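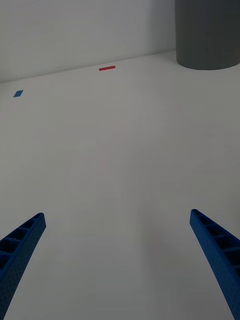

3. Pale work surfaces and visual comfort

3.1 Background to the survey

Office furniture has become lighter in color over the past few decades. Dark wood tops were once common in administrative buildings, and many of the older rooms in Skullari still have them. Newer rooms tend to have white, cream or light gray tops, often placed against walls painted in a similar shade. Facility managers we spoke to gave different accounts of how this came about. Two said that light tops were what suppliers kept in stock. One said that staff had asked for them in order to make north-facing rooms feel brighter. None had a record of the decision.

The effect on the people who work in these rooms is less clear than the sales literature suggests. A light surface sends more light back toward the ceiling and the face, and a room can reach a given light level with fewer lamps. The same surface also sits close in brightness to the paper placed on it. Readers in our pilot said that loose sheets were hard to find on a white desk, and several laid a folder or a colored card under whatever they were reading. Others liked the even look and had no wish to go back to a dark top.

3.2 Sites and participants

The survey was carried out at two sites, a records office in Skullari and a teaching college in Rumusura. Work began in March and ran until the end of the teaching term. We invited 108 staff members who spent at least half of their working day at a fixed desk, and 94 completed all parts of the survey. Those who left did so mainly in the first two weeks, when the records office moved one department to another floor.

Participants were not paid. They kept a short diary on paper, with one entry in the morning and one in the afternoon on the days they took part. Each entry asked about tired eyes, reflections, trouble finding items on the desk, and whether a lamp had been moved or switched off. After incomplete entries were removed, some 900 remained for analysis. The number of entries per person varied a good deal, and the college staff wrote fewer of them during the examination period.

3.3 Description of the work surfaces

We sorted desks by the lightness of the top and of the wall directly behind it. This gave four groups: dark top and dark wall, dark top and light wall, light top and dark wall, and light top and light wall. The last group is called pale-on-pale in the rest of this paper. Figure 4 illustrates the pairing, with a gray-white surface running back to a matte white wall. Small colored items stand out strongly in such a setting, and the red strip and the blue patch near the back of the surface are examples of this.

Figure 4. A pale surface and a plain white wall, the pale-on-pale pairing.

The finish of the top was recorded separately from its color. Most tops at the records office had a low sheen and gave a soft, spread reflection of the ceiling lights. The college had bought its desks over a longer period, and the finish differed from room to room. Desks from the Ravn range were the most common there, in both a matte and a semi-gloss version, sometimes side by side in the same row. We treated these as separate surface types even when the color was the same.

3.4 Lighting measurements

Light levels were measured at the center of each desk with the blinds half closed and the ceiling lights on. The target in both buildings was 500 lux. Most desks at the records office met it. Several desks at the college did not, mainly those in the inner row, and their users relied on a desk lamp. The college supplied Brovex lamps with a movable head, though some participants had brought lamps from home.

Lamp position was noted at the time of measurement only. We know from the diaries that lamps were moved often, sometimes more than once in a morning, so the measured position should be read as one of several in normal use. We did not ask anyone to keep a lamp in place. Doing so would have made the measurements easier to compare, but the diary entries would have described a way of working that the participants did not follow.

3.5 Results for pale-on-pale desks

Reports of reflections were more frequent at pale-on-pale desks with a semi-gloss finish than at any other type. At matte desks the color of the top made little difference to this item. Tired eyes were reported most often in the afternoon across all four groups, and we found no clear link with the lightness of the top once the time of day was taken into account.

Trouble finding items followed a different pattern. It was mentioned mostly in connection with white paper, clear plastic sleeves and light-colored erasers, and almost entirely at desks with a light top. Participants with dark tops had their own version of the problem with black pens and cables - one group of three colleagues had wrapped their pens in yellow tape. Wall color seemed to have no bearing on this item.

Comments on the look of the room were mixed. Staff in pale-on-pale rooms described them as clean, calm, cold or unfinished, and the same room could attract all four words. People who had worked in a room for longer tended to comment on it less.

3.6 Limits of the comparison

The four groups were not equal in size. Dark walls were rare at both sites, and the group with a light top and a dark wall came almost entirely from one corridor of the college. Any difference that involves this group may reflect the corridor itself, which has small windows and a low ceiling. We also had no control over what people kept on their desks. A desk covered in files shows very little of its top, and a few participants had put down a large mat that hid most of the surface. These desks were kept in the analysis under the color of the top, and a second analysis without them is reported in Section 5.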